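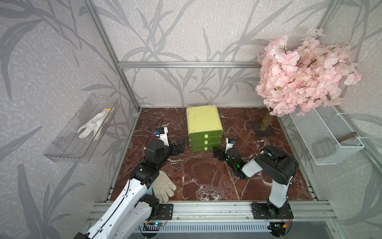 Subject: Re: [slowwalkers] Stendolton to Tirnitz, with or without the big pack?

Hi all,

Sorry for the long silence, I've been home two weeks and only just got to the bottom of the laundry. I promised a report on the Stendolton to Tirnitz trail, and then Shadi's message came through asking half the things I meant to cover, so I'm going to be lazy and answer that one and let the rest of you read over our shoulders.

Quick background for the new people: it's 145 miles end to end, mostly old cart roads and forest tracks, and I took 12 days over it, with a rest day in Dradley on top of that. You could do it a lot faster. I didn't want to! I like a long lunch and I like a nap after it.

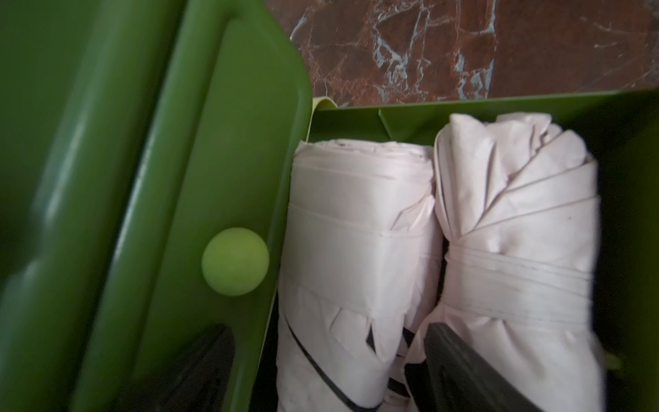
Shadi Yammine wrote:

> I have the dates booked for May and now I'm second-guessing
> everything. Is the luggage transfer worth paying for, or do you
> just end up bringing more stuff? I'm fine on hills but slow, and
> my knees don't love going down. Also I can't work out from the
> guidebook whether you can buy food between Dradley and the pass.
> One map says there's a store and the other one doesn't.
>
> And how wet does it get? My old rain jacket has given up and I'm
> wondering if I can get away with a poncho.

OK, luggage first. I paid $188 for the whole trip through Dwivedi, the transfer outfit in Stendolton, and I'd pay it again tomorrow. They pick up at eight in the morning (they mean eight, they were already in the hallway on my first day when I was still hunting for my toothbrush). And yes, Shadi, you do end up bringing more stuff. I brought a hardback. I brought a second pair of pajamas. What saved me was putting everything into small bags by kind, so I could pull out the evening things without unpacking the whole suitcase on some poor innkeeper's bed. Rolled clothes, soft bags, nothing fancy. 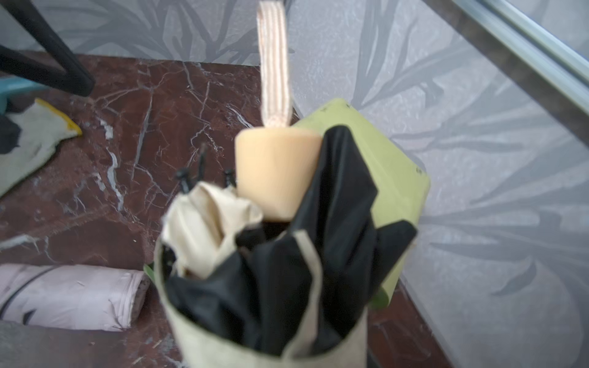 The one thing I'd do differently is keep dry socks in the daypack. I sent mine ahead on the third day, which was the day I stepped off the plank at the ford, and I squelched all the way to the inn feeling very sorry for myself.

About the store. Both your maps are right, in a way! There's a store, but it keeps winter hours until the end of May and it was shut when I went by in the middle of the afternoon. Buy everything in Dradley. The bakery on the square opens at six thirty and does a flat onion bread that holds up well in a pack, and there's a little grocery behind the church for cheese and fruit. Carry more water than you think, too. The fountain marked at the forest edge had a board over it.

Now the hills. The big day is the one out of Dradley, 1,055 feet of climbing before lunch and then quite a bit more after it, and you top out at 3,732 feet, which is the highest spot on the whole trail. Going up is fine, it zigzags. Coming down the other side is where your knees will complain. There's a signed alternative that follows the forest road to the left at the shelter, adds most of an hour and is so much gentler. I took it. A very fit couple who passed me that morning took the steep one and were sitting in the bar with their feet up when I got in, so make of that what you will.

Rain: I had three properly wet days and a few drizzly mornings. I wouldn't go with only a poncho, mainly on account of the wind up top, where mine (years ago, different trail) spent a whole afternoon over my face. A cheap jacket and an umbrella for the low, sheltered stretches would be my pick.
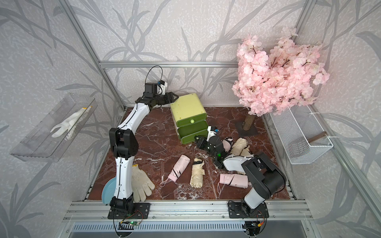 Getting home from Tirnitz

There are two buses a day down to the railroad station, one early and one at 4:40, and the early one fills up with school kids. Go for the 4:40 if your train allows it, and have lunch at the place by the bridge. They do dumplings in broth and they don't hurry you out. You buy the bus ticket from the driver, cash only, small bills please or he sighs at you.

If anybody has done the last stretch by the river instead of the ridge, I'd love to hear how it was. I chickened out when I saw the mud. And Shadi, if you want my annotated map, send me a mailing address off-list and I'll get it in the mail before the end of April.

Happy walking,
J.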